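Novembro, quase meia-noite

Hoje foi o quarto dia com o pacote de simulação da Tandoria e quero anotar tudo antes de dormir, porque amanhã tenho de escrever a avaliação e a minha memória já não é boa depois do jantar. Escrevo em português também para praticar. A Shiela corrige-me os artigos, mas este caderno ela não lê.

O produto chama-se Belis. Vende-se como um kit: o programa, uma biblioteca de bancadas e móveis, dois braços virtuais e 7 tarefas já preparadas. O período de teste dura duas semanas e depois paga-se por posto. O Layug, que usamos até agora, faz mais ou menos o mesmo, mas obriga a montar cada cena à mão, e disso estou cansado.

De manhã a instalação pediu outra vez a licença. Foi a segunda vez nesta semana. Escrevi ao apoio técnico e responderam antes do almoço, com educação e com a solução certa (apagar um ficheiro antigo e reiniciar). Isto tenho de pôr na avaliação, do lado bom.

À tarde trabalhei na bancada branca com a estante de madeira ao fundo. Gosto desta cena. A madeira tem veio, as peças não parecem de plástico como no Layug, e o tampo fica limpo para começar. Passei muito tempo com a luz, que no Belis se muda com um só controlo. As sombras dos braços caem compridas sobre a mesa e têm a borda macia. Com a câmara virtual virada para o tampo, vêem-se mais as sombras do que os próprios braços, e da garra apenas uma parte escura com a ponta laranja, junto à madeira. Para o que queremos treinar isto é útil, porque na nossa oficina verdadeira a sombra sempre nos deu problemas — o sistema antigo confundia-a com um objecto.

O que não gostei: o manual. Tem 164 páginas e a parte sobre a posição das câmaras ocupa uma só. Além disso, foi traduzido por alguém que, como eu, não nasceu nesta língua, mas que teve menos cuidado. Encontrei "garfo" onde devia estar "garra". Ri-me sozinho e depois fiquei com um pouco de vergonha, a pensar quantas vezes eu escrevi coisas piores.

A Shiela Marquez passou às cinco e perguntou se eu recomendaria a compra. Respondi que ainda não sei. Ela prefere o Pulitz, que é mais barato, mas vem sem móveis e sem apoio técnico incluído. Discutimos um bocado. Ela tem razão no preço. Eu penso nas horas que gastei no ano passado a desenhar gavetas, uma a uma, e essas horas também custam. Ficou combinado que faço uma tabela com os três programas e que ela a leva à reunião.

Falta ainda experimentar a exportação dos dados e mudar a cor do tampo, porque a nossa bancada não é tão branca. Falta também perguntar se a licença permite usar dois computadores. E comprar café, que acabou.

Guardei a vista da bancada com a luz de que mais gostei e colo-a nesta página.

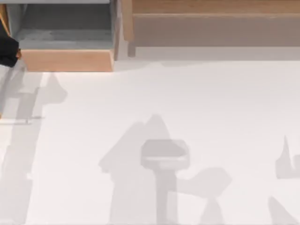 Ignacio Lucero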